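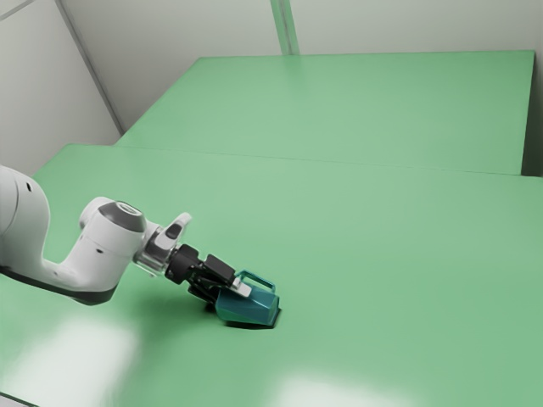
**September, late afternoon – sim, gripper comparison**

Back on the parallel gripper today after giving up on the Mazza suction cup for anything with a handle. Swapped the hand over in the sim, left the arm and both green tables alone, and ran the teal basket 100 times with each finger setup.

The light gray pads are the ones I like! With the Wiscombe finger model I kept getting contact jitter as soon as the jaws closed on that flared side (contact stiffness 1760, straight from Ornella's config). Dropped it to 1499 and it calmed right down – no idea yet if that carries over to the real hand.

Ornella Fontana thinks we should grab the handle loop instead of the body. Maybe, but it's thin and my depth cloud is full of holes up there.

To do:
- rerun with 2 mm thicker pads
- turn down the overhead lights, the glare on the front table is awful
- ask Iscombe for their finger CAD (again)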